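Lustar PG-2 Parallel Gripper

Electric two-finger gripper for light tabletop arms
Part no. 3530
Stock: ships from Clondton, usually by Tuesday

The PG-2 is an electric parallel gripper for research and teaching cells that handle small household objects. Both fingers are driven from a single motor and stay parallel over the full stroke. The rectangular finger pads suit flat-sided and rounded parts alike, and can be swapped with a hex key.

Power and data run through one cable from the upper body. Leave a service loop at the wrist - a tight cable will pull on the connector when the last joint rotates. The loop should clear the tallest object on the table at the lowest working height. 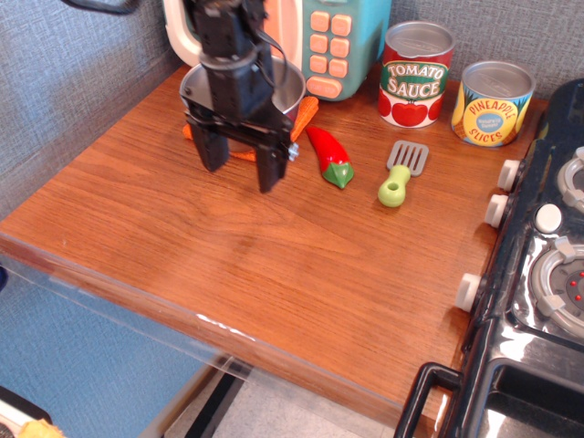 PG-2 over a kitchen play set, fingers down, with metal pot, toy carrot and chili pepper.

Play food is a fair test of a light gripper. A carrot has ridges, a chili pepper is glossy and tapers to a point, and a slotted spatula lies nearly flat on the table. For flat items, set the approach height in the Prollon driver before lowering the fingers. The default is for upright objects such as cans.

Specifications
Weight: 813 g with pads
Drive: electric, single motor
Fingers: 2, parallel
Finger color: black
Control: Prollon driver, position and force modes
Mounting: Lustar wrist plate, sold separately

In the box
Gripper with pads fitted
Cable
Hex key
Printed setup sheet

Compatibility
Fits all current Lustar arms. Older arms need adapter 1082. The adapter adds to the tool length, so the tool offset must be entered again after fitting.

Notes
Not sealed against liquids. Do not use with real food. Check the finger screws after the first day of use and monthly from then on - replacement screws are stocked under spare parts.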